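From: Sawsan Khalaf
To: Godmont Neighbors list
Subject: Re: Hard water on the north side

Thanks to everyone who sent in readings. I have put them in one file and will send it to anyone who asks.

On October 4 the list got this from Hayes:

> Has anyone else on the Gilport Road side seen more scale since the
> town changed over to the Durcombe wells? I cleaned out the kettle
> twice last month. My strip test went off the end of the chart.
> Before I spend money on a softener I would like to know if this
> is the new normal.

I think it is. The town office told me on the phone that the changeover covers 2,110 homes, all of them north of the rail line. The south side is still on the old supply, so if you live down there your water should be the same as before. They don't plan to switch back.

I called two dealers about softeners. A whole-house unit with installation came to just under $4,000 from one of them, and the other would not give a price without a visit. Neither one asked how many people live here, and that should be the first question. A small unit is fine for two people. If you rent, ask the landlord before you sign anything - a softener needs a drain line and someone has to cut into the main.

What I did in the end was smaller. I bought a $49 filter for the shower and I soak the faucet screens in white vinegar overnight. The kitchen is the harder part, with everything that gets filled, rinsed or wiped down in a day.
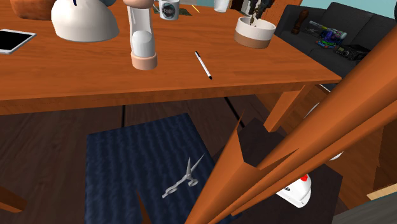

Hayes wrote back to me off list that the shower filter won't take out hardness, only chlorine, and that I should check the box. I did, and the box says chlorine. The hair does feel better, but I can't say it has done anything for the scale on the tile.

So please don't buy one on my account. Vinegar works on what is already there. For the water heater, the plumber I use says to drain it once a year on the new supply, where every two years used to be enough.

If you have a softener already, check the hardness setting. Mine would have been set for the old water if I had one, and I expect most are.

Sawsan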